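床品起球与缩水:活性染料纯棉斜纹的洗涤参数讨论

阅读时间:9 分钟
2021年4月 作者:Orvokki Rissanen

**楼主 Orvokki Rissanen**

家里几套纯棉斜纹床品用了两年多,经向缩得比纬向明显,被套已经装不满被芯。标签写的是 40×40 支,133×72,活性印花,预缩处理。按我的理解,预缩过的斜纹,经向残余缩率应该控制在 3% 以内,实际远超这个数。

洗涤条件如下:滚筒,60 度,普通棉织物程序,脱水用最高档,之后烘干机全干。洗衣液为中性偏碱,没有加柔顺剂。

想讨论两个问题:
一、缩水主要发生在水洗阶段还是烘干阶段;
二、把水温降到 40 度,能否在不影响去污的前提下把残余缩率压下来。

请尽量给出条件,不要只说"我家没缩"。

**2楼 经纬之间**

先把概念分开。棉织物的尺寸变化至少有两部分:一部分是织造和后整理时经向受张力,纱线被拉长,遇水后内应力释放,叫松弛收缩;另一部分是纤维吸湿溶胀,纱线直径变大,交织点处屈曲增加,织物长度变短,叫溶胀收缩。前者多在头几次洗涤里释放掉,后者在干燥后只能部分恢复。

经向缩得多是正常的,后整理时布一直沿经向拉着走。楼主的数据缺一项:两年里是一直在缩,还是前几次缩完就稳定了?

**3楼 Orvokki Rissanen**

没有逐次记录。印象里第一年一月份换季时还能装平,后来才明显变短。

**4楼 经纬之间**

那就不全是松弛收缩。后期还在缩,我倾向于烘干机。滚筒翻动时织物在湿态下受机械挤压,处于无张力状态,纱线有机会移到屈曲更大的位置,水分走掉之后这个位置就固定下来。晾干的织物靠自重有一点经向拉伸,能抵掉一部分。

**5楼 Victor Lyimo**

同意前半段,不同意把责任全推给烘干。我在 Koltthorpe 的洗涤厂管过设备,客房布草全部机烘,出问题最多的是过烘。棉的公定回潮率是 8.5%,烘到远低于这个值,布面发硬,毛羽变脆,缩率也跟着上去。湿度传感停机的机器与定时停机的机器,同一批布洗出来的手感差别很大。

楼主说的"全干"是哪一种?定时还是感应?

**6楼 Orvokki Rissanen**

定时。一般设得偏长。

**7楼 Victor Lyimo**

那先改这一项。感应停机,选"熨烫干"或者"微湿",取出后铺开或者搭起来放到自然平衡。其他参数先不要动,一次只改一个变量,否则后面没法归因。

**8楼 低浴比**

我的意见相反,先改水温。60 度对活性染料本身问题不大,活性染料与纤维素是共价键结合,耐洗牢度通常不差。问题在于市售洗衣粉多数偏碱,60 度加碱,时间一长,未固着的水解染料往外跑,颜色会变浅,深色套件尤其明显。去皮脂 40 度加酶足够,蛋白酶和脂肪酶在这个温度区间工作得很好。

**9楼 Victor Lyimo**

楼主问的是尺寸,不是颜色。而且 40 度对尘螨的作用有限,床品长期低温洗,灭螨要靠别的步骤补。一般的说法是 55 度以上才比较可靠。

**10楼 低浴比**

楼主第二问明确提到降温,我回答的是第二问。灭螨可以靠烘干完成,你刚刚又建议别烘透,两条建议放在一起,高温段只剩水洗了。这一点请说明。

**11楼 Victor Lyimo**

说得对,需要取舍。我的排序是:水洗 60 度保留,烘干不过头。理由是机械作用加过度脱湿对尺寸的影响,大于水温从 40 升到 60 的影响。后者对已经洗过多次的布而言很小。

**12楼 经纬之间**

这个排序我基本接受,但还漏了转速。最高档脱水,斜纹布容易形成死褶,褶痕处反复折叠,纱线磨损集中,起球和发白也从这里开始。楼主标题写了起球,正文没提,是不是也有?

**13楼 Orvokki Rissanen**

有,集中在枕套和被套上端,应该是人体接触摩擦的位置。我没有把它和转速联系起来。

**14楼 经纬之间**

接触位置的起球主要是摩擦,转速只是次要因素。普梳纱短绒多,毛羽容易抱团;精梳纱会好一些。标签上没写精梳,大概率就是普梳。洗的时候翻面、拉好拉链、装载量不要超过三分之二,能缓解,不能消除。

**15楼 Ornix**

插一个不同的数据点。我手上有两套 Mistard 的斜纹被套,一套机烘,一套晾干,其他条件相同,各洗了 10 次。测量方法是洗前在经向用不褪色线缝两个标记,平铺不施力,回潮一夜后再量。

两套标记初始间距都取 1,377 毫米。晾干的那套我没有逐次量,只看最终,变化在预缩指标之内。机烘的那套后几次仍有变化,没有完全收敛。

样本只有两套,不能推广,但方向与 4 楼的判断一致。

**16楼 低浴比**

没有给出机烘那套的最终值,这个数据点没法用。

**17楼 Ornix**

记录本不在手边,凭记忆报数不合适。方法写出来了,有条件的可以自己重复。

**18楼 斜纹三上一下**

补充一个购买环节的问题。很多人只看支数和密度,不看成品尺寸公差。同样标 200×230 的被套,有的厂家裁剪时留了缩量,有的没有。我在 Ondieki 买过一套,下水前平铺量,长度方向就已经比标称短。这种情况再缩 3%,被芯必然鼓包。

建议新套件下水之前先量一次,长、宽各取三处求平均,记在洗标背面。没有初始值,后面讨论缩率都是估计。

**19楼 Victor Lyimo**

赞成量初始值。不赞成记在洗标背面,墨水几次就没了。

**20楼 Orvokki Rissanen**

汇总一下我准备执行的方案:

水洗:60 度不变,脱水降到 800 转。
烘干:改感应停机,选微湿档,取出后搭开平衡。
装载:不超过三分之二,翻面,拉链拉好。
测量:缝线标记,回潮一夜后量,每两次洗涤记录一次。

颜色的问题另外处理,深色套件单独用 40 度,配中性洗涤剂。

**21楼 低浴比**

深色单独 40 度,可以。中性洗涤剂的去皮脂能力弱一些,枕套可以先局部预处理,领净类产品涂上停 10 分钟再进机。涂完不要晒,局部浓度高加上紫外线,容易出色差。

**22楼 经纬之间**

已经缩短的被套有一个补救办法:湿态下两人沿经向轻轻拉平,再用蒸汽熨斗压一遍,能找回一部分长度。下次洗会再回缩,只能当权宜之计。拉的时候抓住布边整段受力,不要只捏一个角,否则变形会集中在角上,斜纹布的纬斜就是这么出来的。

**23楼 Victor Lyimo**

纬斜这一条要强调。斜纹组织本来就有扭转倾向,角部单点受力之后,再怎么熨也很难回正。晾的时候也一样,搭杆时布边与杆平行,不要斜着挂。
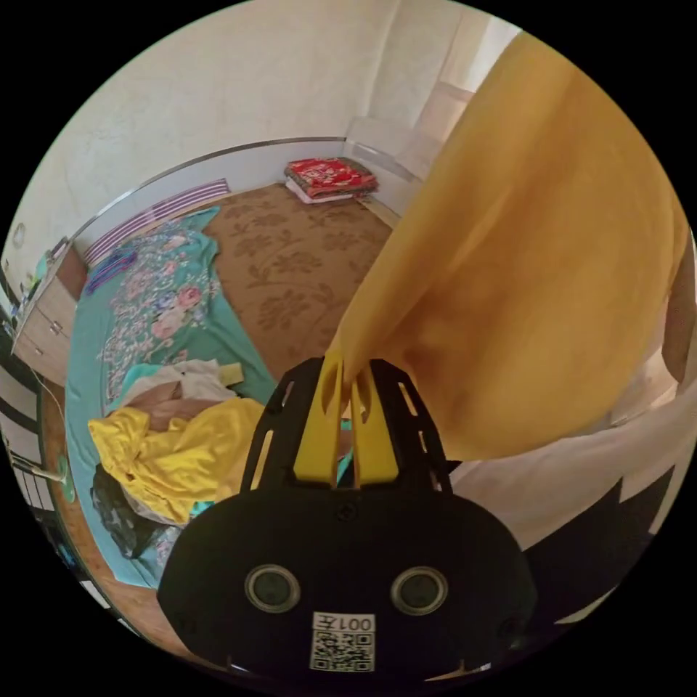 另外,晾杆太细会在对折处压出一道硬痕,换粗一点的管,或者在杆上套一层毛巾。厂里用的是圆管,家用没有条件的话,两根杆并排架开,布跨在上面,通风也好。

**24楼 Orvokki Rissanen**

收到,家里的杆偏细,先套毛巾试。测量数据攒够了再回来更新。

最后更新:24楼发布后未再编辑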